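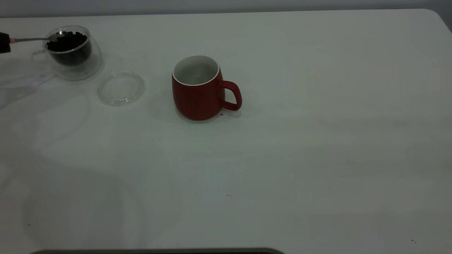
spoon in the beans, lid off, coffee thread incoming ☕

1/ So I've fallen down the double-walled glass hole. It started with one cup and now there's a shelf. I keep beans in this one, dark roast, the kind that goes nearly black. Yes, I know a cup is for drinking out of. It looks too good with beans in it.

2/ The beans are the Munau from Briduritz. August batch. I ordered the big bag, 1140 grams, and when I tipped it onto the scale I got 987. I wrote to them and a refund for the difference showed up before lunch, so no hard feelings at all.

3/ People keep asking about the lid. It's a flat round clear glass one and on a white table it just vanishes. I have put my elbow on it. I have put a plate on it. Last week I spent a good while hunting for it and it was right next to the cup the whole time.

4/ Not airtight, before anyone yells at me! I only decant what I'll get through in a couple of days and the rest stays in the bag with the clip on, in the cupboard away from the stove.

5/ Spoon talk. I like a slim metal one with a long handle, it reaches down the side without knocking beans all over the place. Tried a wooden scoop for a while and it was too fat for the opening – beans under the fridge, beans in my slipper.

6/ My morning dose is 2 heaped spoons, then I fix it on the scale. Some days I nail it and feel like a genius. Most days I'm picking out three beans and putting one back.

7/ Grinder is a Likeo hand grinder, the small one. Takes me almost 90 seconds for a dark roast and a lot longer for anything light, which is half the reason I drink dark (the other half is that I like it, sorry light roast people).

8/ Someone asked if oily beans leave a film on the glass. They do. Warm water, drop of dish soap, dry it all the way before refilling. I skipped the drying part once and had beans stuck to the bottom like gravel.

9/ Also the little glass handle is cute but I don't pick mine up by it when it's full. I hold the body. Might be fine, I just don't trust myself before 7 am.

10/ Next bag is going to be the Masri, which the label says is "smoky and sweet." Will report back once I've found the lid again.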